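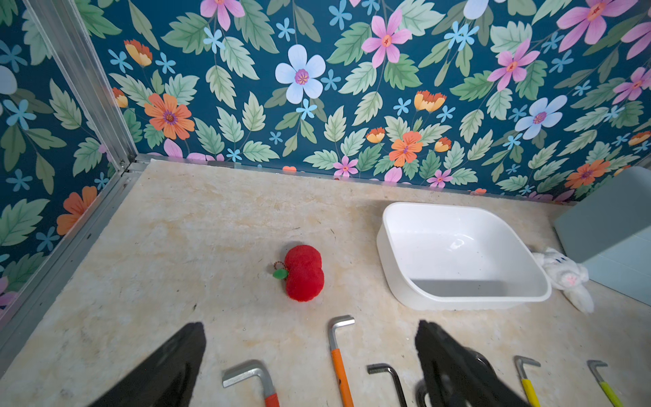

why would anyone move a bed that cost less than the truck, somebody wrote under my last post. Fair. Going to answer it in a thread bc I have been awake since 5 and I'm waiting on a call.

1/ Moving day was supposed to be Saturday. Grosance (the movers) bumped us to Monday by text. One line, no sorry. Lease on the old place ends Sunday at noon.

2/ The quote was $1,022 for two guys and a truck, 26 miles. Stairs extra. I missed the stairs part. It's on page two under the insurance stuff, go look at yours.

3/ The bed is a Clistia. Discontinued. Slats are an odd width so you can't just grab a new base for it. I like the bed!! I sleep in the bed. That's my whole case

4/ It came apart in one evening. Going back together is another story, the instructions went out with the recycling in like the first week.

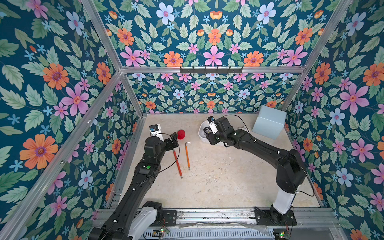 Second Floor Rear

Sep 10, 2021

5/ OK update. Called Grosance again, 34 minutes on hold. They can do Sunday 7am if we take the smaller truck. Smaller truck = two trips = the price goes back up. Said yes anyway

6/ Things I'd do different. Book the elevator BEFORE the truck. The new building on Saraç Street only gives you a four hour window and weekend ones go fast. We got ours because another tenant canceled.

7/ Also label the bolts. Bag per piece of furniture, tape the bag to the peice. I put everything in one coffee can like a genius and now the desk and the bed are mixed

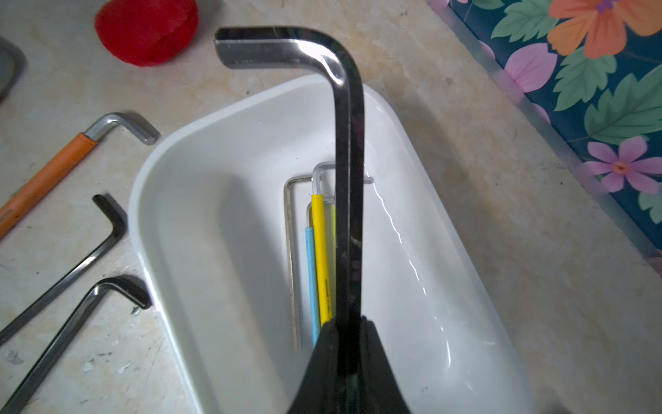

tape over the bag leaves gunk on veneer, use painters tape or tie it on with string, says a reply, and yes, my nightstand agrees with you.

8/ Boxes: liquor store by the old place gives them away, small and strong, good for books. I bought a pack of big ones from Dastetti too and the bottoms sagged with just sweaters in them. Would not again.

9/ Deposit on the old apartment is back in October "at the latest." Took pics of every wall and inside the oven. Landlord wants to keep $100 for a blind that was broken when we moved in. I have the email from back then so we'll see. 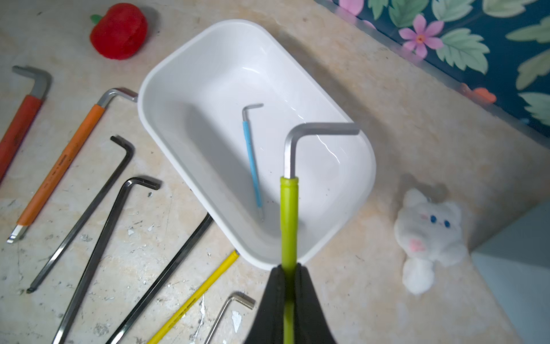
Green handle, silver hex key

10/ They called. Sunday 7am is confirmed, stairs included this time, got it in writing. Going to go pack the kitchen, which I have not started. If you have an air mattress and live near Saraç Street dm me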